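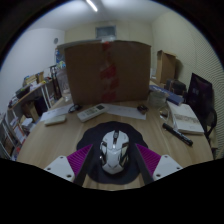

The mouse and mat at the front of the desk, Culavik room.

Hikberg office checks: shared desks and small rooms
Room: Culavik
Checked by: Wiesława Kołodziej
Copy to: Bronwyn Wihongi
Month: January
Result: good, 2 things to put right

I do love doing this room. It's the one everybody in the building ends up using for sorting out parcels and odd bits of kit, so it never looks the same twice, and there is always something new on the desk to have a nose at. Same 15 points as last time. Comments are mine, so blame me if you disagree with any of them!

DESK AND SURFACE

1. Desk steady, no rocking
OK. Leaned on all the corners and gave it a good push. The curved front edge is lovely on the forearms, by the way, and I wish we had it on the upstairs desks too.

2. Edges smooth, no splinters or lifting
OK. Ran a cloth right along the front and it didn't snag.

3. Room to rest your wrists and move a mouse
OK. The dark mat with the wavy edge is still my favourite thing in the room (it looks like a flower, or a cloud, depending who you ask). It lies flat and it doesn't creep when you lean on it. Keep the space in front of it free, please.

4. Heavy or tall things kept back from the front edge
OK with a comment. The big cardboard box with the red tape is behind the mat, so it won't get elbowed off, but it takes up an awful lot of desk. If it's going to stay, could it go further back? If it's going out, even better.

5. Drinks and glass
Comment. There's a clear glass jar beside the box. I'd be happier with it on a shelf, or swapped for something plastic. Tall boxes get shoved sideways and a jar doesn't stand much of a chance. This is action 1.

6. Papers and small items not sliding about
OK. A few sheets and a remote, nothing that worries me. Remotes do like to wander out of here in people's pockets, so do put it back when you've finished with it.

THE ROOM
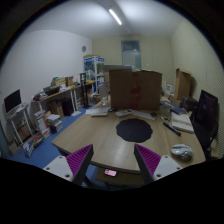
Culavik, looking across the desk to the door.

7. Way to the door clear
OK. Walked it from the chair and back again, then did it once more carrying a box so that I couldn't see my feet. No trips. Please keep it like that when the Wondine deliveries come in, as that's when things get dumped on the floor.

8. Lighting
OK. The long tube on the ceiling came on first go with no flicker. I sat at the desk for a bit with a page of small print and read it happily. The frosted glass in the door is a nice touch as well.

9. Chair
OK. Back holds, height lever works, castors roll. I went up and down on it more times than the check needs. The high back is a real treat after the old one, and Bronwyn, thank you for fighting for it.

10. Boxes on or beside the desk
Comment. Second tall box, partly open, over by the right-hand wall. Fine for a day or so, but when it's empty flatten it. When it's full, our limit for lifting from the desk on your own is roughly 11 kilos. Anything over that, get a friend.

11. Lower shelf
OK. It's a handy place for a phone while you work, and much better than balancing it on a pile of paper. Check it before you go home! I have walked back from the bus stop for mine.

12. Wall clock secure
OK. Tugged it gently and it's going nowhere.

SMALL KIT AND CABLES

13. Pens, tape and knives
OK. Marker had its cap on, so a gold star to whoever did that. No loose blades found. The box knife was in the drawer where it should be, with the blade in.
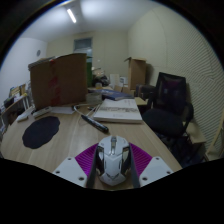

14. Cables
Comment. A thin white one loops over the desk towards the back. It's only light and I couldn't find any damage on it, but a cable lying loose is one sleeve away from pulling something with it. Could we have a couple of those stick-on clips from Gajewski, the same sort as in reception? They took me a minute to fit and they've stayed put all year. This is action 2.

15. Mice, keyboards and other plug-in things
OK. Cases whole, no sharp bits, buttons not sticking. Gave the lot a wipe down while I was there. The faceted white mouse with the shiny sides is a smashing little thing and I'd quite like to know where it came from.

ACTIONS
Action 1: move the jar. Anyone, today, takes ten seconds.
Action 2: cable clips. Bronwyn to order, I'll fit them.

Both to be done before I pop back on Saturday morning, when I'm in for the alarm test anyway. If you've got a spare roll of tape I'll do the flat boxes at the same time.

W. Kołodziej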